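Projektbericht Verpackungslehre, zweites Semester
Gruppe Gestia

Im Februar haben wir uns vorgenommen, ganz normale Snacks so einzupacken, dass sie als Geschenkbox gut ankommen. Klingt nach wenig, hat uns aber richtig gepackt! Unser gedachter Kunde heißt Borkik, ein kleiner Versand für herzhafte Kleinigkeiten: Würstchen, geschmortes Fleisch, alles einzeln verschweißt oder im Beutel.

Zuerst kam das Sortieren. Wir wollten alles nebeneinander sehen, bevor irgendetwas in einen Karton wandert, und ein großer grüner Damaststoff ist dafür eine tolle Unterlage. Gelb, Orange und Rot leuchten darauf sofort heraus. 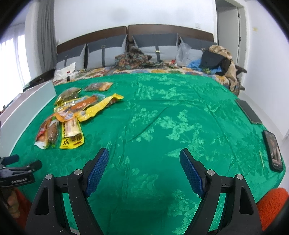
Beim Sortieren haben wir schnell gemerkt, wie verschieden die Formate sind. Lange, schmale Packungen brauchen eine Seite für sich, kleine Beutel füllen die Lücken - und Beutel mit Sichtfenster gehören nach oben, weil man das Essen sehen will. Für die fertige Box haben wir uns eine Obergrenze von 200 Gramm Leergewicht gesetzt.

Als Behälter dient ein offener Karton, innen mit weißen Wänden und braunem Boden. Die flachen Packungen kommen zuerst hinein. Am spannendsten fanden wir die vakuumierten Würstchen: Die Folie liegt eng an, die Rückseite ist hell, und der Inhalt wirkt dadurch fast wie ausgestellt.

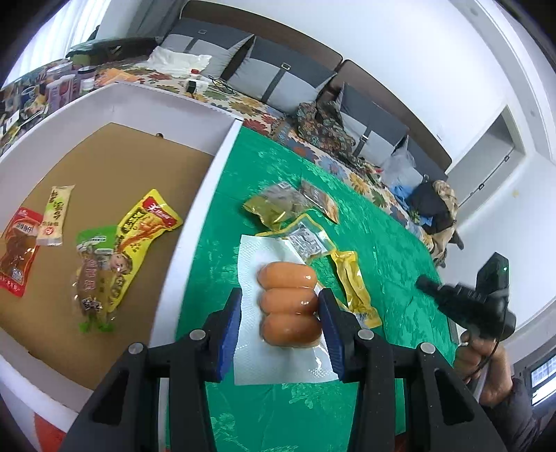 Getestet haben wir zwei Anordnungen, die wir intern Brekel und Ansari genannt haben. Brekel legt alles flach in Schichten, Ansari stellt die langen Packungen an den Rand. Für Brekel brauchten wir im besten Durchgang 43 Sekunden, für Ansari 80. Trotzdem gefällt uns Ansari besser, denn beim Öffnen sieht man viel mehr auf einmal!

Offen ist noch der Deckel. Wir möchten ihn 16 Millimeter höher machen, damit die Beutel nicht gedrückt werden, und danach beide Varianten noch einmal packen.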